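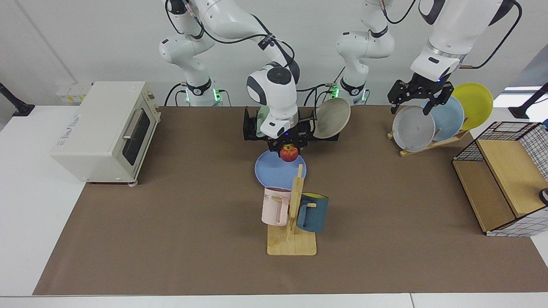 Apolline Boyer 来信说，她把架子装好以后总觉得往水槽那边歪，盘子一放满就更明显，问是不是少寄了一只脚垫。没少寄！四只脚垫都在小袋子里，只是有一只是可调的，得自己拧。她这一问倒提醒了我，旧版说明把调平放在最后一页，很多人装完就不往后翻了。所以这一版我把它挪到了前面。

第三节 Clenetti 台面沥水架的安装与摆放

3.1 开工之前

先把台面擦干，再找一块旧毛巾铺上。金属杆直接搁在石材台面上拖，会留下灰色的印子，我家那块台面就是这么花的，到现在还没擦掉。

架子装好后宽412毫米，深一点的水槽旁边一般放得下，不过水龙头要是能左右转，记得把它转到头试一下，别装好了才发现会撞到。上面如果有吊柜，柜底到台面至少留出400毫米，不然大盘子拿进拿出都得斜着来，很别扭。

盒子里应该有：左右侧框、上层盘架、下层托网、接水盘、一包螺丝、脚垫袋、一把小内六角扳手。缺哪样先别装，写信给我，我补寄。

3.2 组装

1. 把左侧框平放在毛巾上，带孔的一面朝上。
2. 下层托网的两个挂脚对准最下面一排孔，推进去，听到咔的一声为止。（推不动的话多半是拿反了，翻个面再来。）
3. 装右侧框，手法一样。这时候整个架子会有点晃，别管它，也别急着拧紧。
4. 上层盘架放上去，四颗螺丝都只拧到刚刚吃住。
5. 把架子立起来，装脚垫。三只固定的直接按进去，可调的那只装在右后角。
6. 架子放到你打算长期摆的位置上，轻轻按四个角，哪里翘就调右后角那只：顺时针升高，逆时针降低。
7. 不晃了，再把四颗螺丝按对角顺序拧紧。

注意：第6步和第7步千万别对调。先拧紧再调平，侧框是带着劲儿的，过几天又歪回去了，Apolline 遇到的就是这个。

小心：扳手用两根手指捏着拧就够了，铝框的螺纹很软，使大劲儿会滑丝。滑丝的侧框我可以换，运费就得你自己出了，不好意思。

3.3 接水盘

接水盘出水口朝水槽，从前面推进托网底下。盘底自带一点坡度，水会自己流出去。如果你的台面本身往墙那边斜（老房子挺常见的），水会积在后面，这时把可调脚垫再升一点，或者干脆把出水口堵上，当普通的盘子用，晚上倒一次。

橡胶塞子在脚垫袋的最底下，黑色，很小，别跟包装一起扔了！

3.4 怎么放东西

盘子立着插，大的靠里，小的靠外，全都朝同一边倾斜，中间空一格干得快。上层最多承重5公斤，听着不少，几只厚陶盘加一口汤碗就差不多到了，铸铁锅请放下层。

杯子我一直不建议倒扣在上层，杯口闷着水汽，第二天闻着有味儿。用杯树，或者斜着搭在下层边上都行。Rocío Llanos 的办法是在托网上垫一块叠好的棉布，杯子歪着放在上面，我照着用了一个冬天，确实好使，就是布要勤换。

木勺、木砧板洗完先擦一遍再上架，别跟湿盘子贴着。刀不要竖着插在盘格里，伸手拿盘子的时候很容易碰到，请一律平放在下层，刀刃朝里。

水果蔬菜冲过以后也能放下层控水，苹果梨子这种圆滚滚的容易往前跑，前面挡一只碗就好。

3.5 第一次使用和平时清洁

新架子表面有一层防锈油，闻得出来。用温水加几滴洗洁精整个擦一遍，静置10分钟，冲净，擦干，之后就不用再这么折腾了。

平时每周把接水盘抽出来刷一次，出水口那个拐角最容易长滑腻腻的东西，旧牙刷正合适。水质硬的地方会有白斑，白醋兑水敷一会儿再擦。钢丝球、含氯漂白剂都不要用，涂层一破，锈就从那里开始了。

架子整体不能进洗碗机，接水盘可以，放上层，取出来等它凉透再装回去，热的时候塑料软，硬推会变形。

脚垫用久了会变硬打滑，可以单买，下单时备注“可调”还是“固定”，两种的孔径不一样。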